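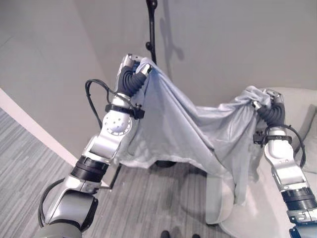
4. Setting up your list and logging your first walk

Okay, on to the fun part. If you followed section 3 you have Losis installed, you're signed in, and there's a blank map staring at you. I've been keeping my own bird records in Losis since the very early builds (my list has 2,433 entries on it now, a shameful number of them mallards), so what follows is how I do things, with the spots where I tripped pointed out along the way.

Last updated 2026-08-04. If your screens look different from what I describe, check your version under Menu > About. I wrote this for version 5.

4.1 Before you leave the house

1. Open Losis and tap the little binocular icon at the bottom. This is your Field screen, and you'll spend most of your time here.

2. Tap Region and pick the one you'll be birding in. Don't pick "All regions" unless you really like scrolling! My region list comes to 203 species, and that's plenty to thumb through with cold fingers.

3. Tap Download for offline use. Wait for the green check mark. It can sit at the last little bit for a while and look stuck. Leave it alone, it gets there.

4. Go to Settings > Names and choose how you want birds listed: common name, scientific name, or four-letter code. I use the codes, but if you're new to them start with common names.

5. Turn on Keep screen awake.

Note: The offline download includes the map and the species list but not the sound library. Sounds are a separate download on the same screen, further down, and it's a big one. I do that at home on wifi the night before.

Caution: Keep screen awake will eat your battery. On a long January morning my phone once died before I'd even gotten around the first pond. Carry a power bank, and keep the phone in an inside pocket when you aren't using it.

4.2 Adding a patch

A patch is any place you visit over and over. You can log birds without one, but then you don't get the year-to-year charts, and those charts are half the reason I bother.

1. From the map, press and hold on the spot you want. A pin drops.

2. Tap the pin, then Make this a patch.

3. Draw the edge with your finger. Short strokes work better than one long one. If you make a mess of it, tap Undo, which takes off only the last stroke.

4. Give it a name. Keep it short, because long names get chopped on the Field screen. I have one called "Zunville marsh" and one called "Nogueira Point, upper trail," and guess which one shows up as "Nogueira Poi" every single time.

5. Tap Save.

You can have 9 patches on a free account. If you want another one after that, you'll need to archive an old one first (press and hold its name, then Archive). Archiving doesn't delete your records. I was scared to try it for a whole season, and everything was still there.

Note: Patches can overlap. If you stand in the overlap, Losis asks which one you mean at the start of the walk. It won't ask again until you finish that walk, so pick carefully.

4.3 Logging a walk

1. On the Field screen, tap Start. The clock begins and your track shows up on the map as a thin blue line.

2. When you see or hear a bird, type the first few letters of its name and tap it in the list. One tap adds one bird.

3. For a flock, press and hold the name and type in a number. Please don't tap a whole flock of starlings in one at a time like I did.

4. If you only heard it, tap the ear icon next to the entry. You can switch this later if the bird pops out and gives you a look.

5. For anything you're unsure about, use the "sp." entries near the bottom of each group: gull sp., sandpiper sp., and so on. I use gull sp. a LOT.

6. To add a note, swipe the entry left. I put down light, distance, and what the bird was doing, in whatever messy shorthand I can manage.

7. When you're done, tap Stop, check the list over, and tap Save walk.

Caution: Tap Stop before you get in the car. If you forget, the walk keeps recording and you'll end up with a very impressive distance and a track straight down the highway. You can trim it afterward under Edit > Trim track, but it's fiddly.

Caution: Watch your feet. I know, I know. But looking down at a phone on a wet boardwalk is a good way to go in, and I say that as a person who has gone in.

4.4 Pairing a Nidetti clicker (optional)

The Nidetti is a small button you clip to your binocular strap. One click adds one more of the last species you entered. It's great for hawk watches and for anything that streams past in a line, and if you don't have one you can skip ahead to 4.5.

1. Turn on Bluetooth on your phone.

2. Hold the clicker button down until the light blinks.

3. In Losis, go to Settings > Accessories > Add.

4. Tap Nidetti when it shows up. If it doesn't, close the screen, open it again, and repeat step 2.

5. Click once to test. You should feel the phone buzz.

Note: A double click takes one bird away. It took me far too long to learn this, and there's a hawk watch from last fall with a badly low count to prove it.

4.5 Sensitive birds

Owls on a nest, anything rare and breeding, roost sites: please hide these. Open the saved walk, tap the species, and turn on Hide location. The record stays on your own list with the exact spot, and everyone else sees only the region.

If you want to hide a whole walk, use Hide walk at the top of the page instead. You can turn either one off later in the year once the birds have moved on.

Next up, section 5: moving your old notebook records into Losis. Get a snack first.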